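The week the simulated cell went crooked

I spent most of January being the person who looks after Presel, which is our simulated two-arm cell, and I have feelings about it. People assume a cell that only exists in software doesn't need looking after. No grease, no cables to chafe, no one leaves a coffee on the controller. Fine, but it drifts like anything else does, and when it drifts you can't go and put a spirit level on it!

Quick background for anyone who hasn't read my older posts. Presel has a table, two white arms, a grid-tiled room around them, and views from up on the body and from down at the grippers. Dougal Gourlay built the first version and handed it to me with a settings file 2607 lines long (he says the comments are "mostly still true"). I keep it matched to the real cell over at Lowther, so that when Heike Böttcher's group runs something on theirs, ours does more or less the same thing.

The job this time was checking the views after an update. The update had changed how the mounts were stored, and I wanted to go through them one at a time before letting anybody queue up a big batch overnight. So I sat down with a pot of tea, loaded the table room, posed the arms, and started saving stills. 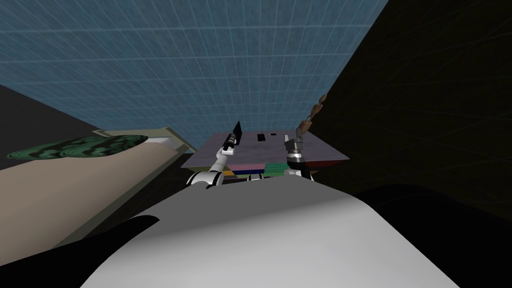
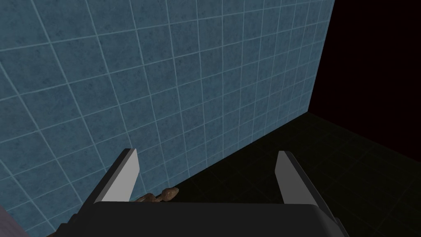 My routine for this is pretty dull, but a couple of people have asked, so. First I zero both arms and read back every joint. Then I open and close each gripper and watch the numbers, because a finger that stops short in the simulation will ruin your whole day later on and look completely normal while it does it. Then the mounts. Each one has a position and a rotation, and I check those against a printout that lives in my desk drawer. Yes, paper. It has saved me more than once.

The rotations were where I found the trouble. Two of them had been read in the wrong order, so a tilt was being applied before a turn when it should have come after. Everything loaded, nothing complained, and the values in the file were perfect - they were just being used wrong. I found it at line 218, fixed it, felt very pleased with myself, and then found the same thing again at line 254. Always search the whole file. I know this. I've told other people this.

After that I ran the arms through 100 short reaches with the logging turned all the way up. Three of them threw a contact warning on the right side, and I'm still chasing that. Niall Lennox thinks it's the friction value on the finger pads, which I borrowed from the old Drerkton setup and never went back to. He may well be right, he usually is about friction.

Next up is writing a little startup check so the rotation order gets tested every time the room loads. Ruairi MacBrayne has one he uses on his own cell and he's promised to send it over, so if you're reading this, Ruairi - I'm still waiting!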